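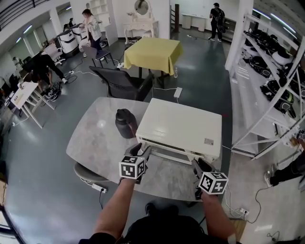 A toaster oven is a waste of a good table, according to a reader who wrote in after my last gallery, and anyone who only wants toast should buy a plain two-slot and be done with it. Fair enough, I used to say the same thing! But then I'd never have had cheese on toast at four in the afternoon, and I'm not going back.

So, welcome to the toast gallery. It's a short one this month, all from the big room at Sketton, where the gray marble-patterned table has become my favorite spot in the whole building. I love how the cream white looks against that gray (I have a weakness for cream appliances, my kettle at home matches my bread bin and I'm not sorry). The yellow tablecloth on the little table behind cheers the whole place up too.

**Getting it in the right spot.** I like an oven over on the right side of a table, with the left side free for plates, butter and elbows. Leave a good gap all the way around it, and keep the cord where people won't catch a foot in it. My one at home sat too close to the wall for 60 days before I noticed the paint going a funny color. Oops.

**The bread.** I'm a one-slice-at-a-time person with a new oven, right in the middle of the rack, until I know where the hot spots are. Thick white from the Ostden bakery is my test bread, because it shows every uneven patch. If the back edge goes dark first I just turn the slice around halfway through. And I like a door that folds all the way down, so you can get a proper look at the toast before you grab it,

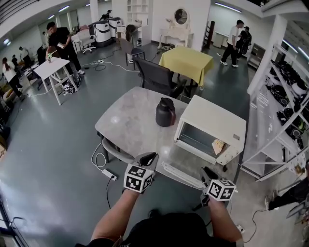 and so you can get a plate right up close and slide the slice straight onto it, crumbs and all. Butter goes on right away, while it still melts into the corners. Then jam, if there's any left.

**The cleanup.** Crumb tray out, shake it over the trash, wipe, back in. I do mine every weekend and it's still always full, I have no idea how one person makes that many crumbs.

Next month's gallery is kettles, and I have 258 photos to sort through before then, so send snacks. If you have a favorite bread for testing a new oven, put it in the comments. Raisin bread doesn't count, the raisins burn!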